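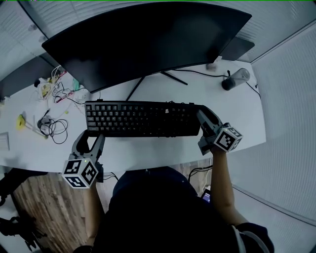 Desk station 2, keyboard task, both hand-held grippers in use.

Ticket 1087: Second pair of grippers and spares for desk stations
Opened by: Davina Ritchie
Assigned to: Mhairi Yule
Category: Equipment / purchasing
Priority: Normal
Status: Waiting on supplier

Davina Ritchie, Sep 5, 2020
We need to settle what we are ordering for the Ekarness room before the budget closes. At present we have one pair of hand-held grippers shared between two desk stations. When station 2 is on the keyboard task, station 1 can't record anything. I would like a second pair, plus spare fingers and spare marker cubes. Can someone tell me what is on the price list and what we should add to it? I don't want to come back for a second approval in the same quarter.

Mhairi Yule
Picked up. I have the Kustico list from June. Prices excluding delivery:

Gripper pair, with cubes: 1087 (yes, same as the ticket number)
Finger set, curved, for one gripper: 59
Marker cube, single: 23
Delivery, any size of order: 90

Two questions before I ask for a quote. Do we want the same curved grey fingers, or the flat ones? And how many cubes do we lose in a quarter? I can't find a record of it.

Jean Forsyth
Same fingers please. We tried the flat ones on the keyboard at Estton and they slid off the rim whenever the operator tried to lift one end. The curved ones hold the end of the keyboard well enough to shift it along the desk. If we mix types, the data from the two stations won't match and we'll have to label it separately.

On cubes: three replaced so far, all for scuffed faces. The tracking drops out when a face gets marked. It would help to have one spare per gripper, so four.

Mhairi Yule
Noted. Draft order:

1 gripper pair: 1087
2 finger sets: 118
4 cubes: 92
Delivery: 90
Total: 1387

Before I send it, can someone check there is room for this at the desks? Looking at station 2, the left side is already full of cables, and the big curved monitor takes up most of the back. If the new pair needs its own charger or cable I'd like to know where it is going to sit.

Effie Lennox
I run station 2 most of the time. There is space between the keyboard and the front edge, but that is where your arms go, so don't plan to keep anything there. The left back corner could be used if the cables were tidied. Please add a cable tray to the order, or get one locally. The cables hanging under the front edge want clipping up too. I've caught one with my knee more than once.

Also, the bottle on the right should have a place off the desk. A drinks holder that clamps to a table leg would do. Small money, but if we're making a list it may as well go on.

Mhairi Yule
Tray, clips and holder can come out of petty cash, so I'll keep them off the Kustico order. Effie, please buy them and attach the receipt here.

Ursina Gruber
Two points from the budget side.

1. The limit for a single order without a second signature is 1500. You are under it at 1387, but adding another finger set or two takes you close. If you think you'll need more fingers this year, say so now — delivery is charged per order, and paying 90 to receive one set at 59 is poor value.

2. The supplier quoted in June. I want a fresh written quote with the date on it, and the lead time.

Davina Ritchie
Jean, how long do the fingers last?

Jean Forsyth
Depends on the task. Cloth and soft items, they hardly wear. The keyboard work is harder on them because the tips are pressed against a hard edge over and over. I'd go up to three sets. That leaves one for whichever hand goes first. It's usually the right.

Mhairi Yule
Three sets makes it 1446. Still under the limit. Quote requested from Kustico with that quantity, and I've asked three things:

- whether the new cubes use the same marker patterns as ours or need their own set, because two pairs in one room with the same patterns could confuse the tracking
- whether the indicator light on the new ones is still green for ready (our instruction sheet says green)
- lead time to Ekarness

Effie Lennox
Cable tray and clips bought, receipt attached. No drinks holder in stock.

Mhairi Yule
Kustico have replied on two of the three. Green still means ready. The marker patterns can be set at the factory, so each pair gets its own, no extra charge, but they need to be told which ones we already use. Jean, can you read the numbers off the cubes at station 2 and put them on this ticket?

Jean Forsyth
Will do it when the pair is free. Owen has it booked for the rest of the morning.

Mhairi Yule
Fine. Lead time still outstanding. Ticket set to waiting on supplier.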